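Asunto: Re: [teleop] tapa de la olla, demos con la mano vs. mando

Rápido que me cierran el labo.

Blažena Šindelář escribió el Oct 22, 2023:
> Hemos pasado las 545 demos de la olla por el filtro y quedan
> 300. El resto fuera: pausas larguísimas con la pinza encima
> de la tapa, o el operador que corrige tres veces antes de
> cerrar. ¿Seguís grabando con el mando o ya guiáis a mano?
> Si es con mando, decidme qué escala de velocidad, porque en
> Endholm nos sale todo a tirones.

Con mando, sí. Escala baja al acercarse, el doble en el tramo libre. Guiando a mano probamos en Gullum y el brazo va más suave, pero la mano del que guía se cuela en la cámara de muñeca y luego hay que tirar media sesión. Para la tapa no compensa.

Lo de las pausas lo tenemos igual. Casi todas vienen de lo mismo: el operador solo mira la vista de muñeca y con el cristal no sabe a qué altura está el pomo. Ahora empezamos cada demo con la pinza cerrada, baja, delante de la olla y un poco a la izquierda, y desde ahí se sube. Se tarda mas pero los arranques salen parecidos.

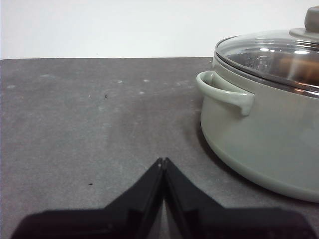 Wieser contestó ayer en el hilo viejo que arrancar siempre desde el mismo sitio es mala idea, que la política se aprende el arranque de memoria y en cuanto mueves la olla un palmo se pierde. Él variaría la posición inicial en cada toma y dejaría fijo solo el orden: acercarse, abrir, bajar al pomo, cerrar, levantar. Y que los reflejos del acero y del vidrio no los filtremos, que mejor con ellos dentro.

Puede que tenga razón. Con Gruris llevamos 3,429 episodios entre todas las tareas y los de arranque variado aguantan mejor, aunque cuesta más que los operadores nuevos no se lien. Propongo 2 tandas, una fija y otra variada, misma olla, misma mesa, y comparamos antes de diciembre.

Blažena, ¿me pasas el criterio exacto del filtro? Cuántos segundos de pausa, y si cuentas la del final - nosotros la del final la recortamos y listo. Tambien si las correcciones las tiras todas o solo las de después de tocar la tapa. Yo las primeras las guardaría, algo enseñan.

Los tirones: mirad el filtro de entrada del mando antes que la escala. A nosotros nos pasó.

Sigo mañana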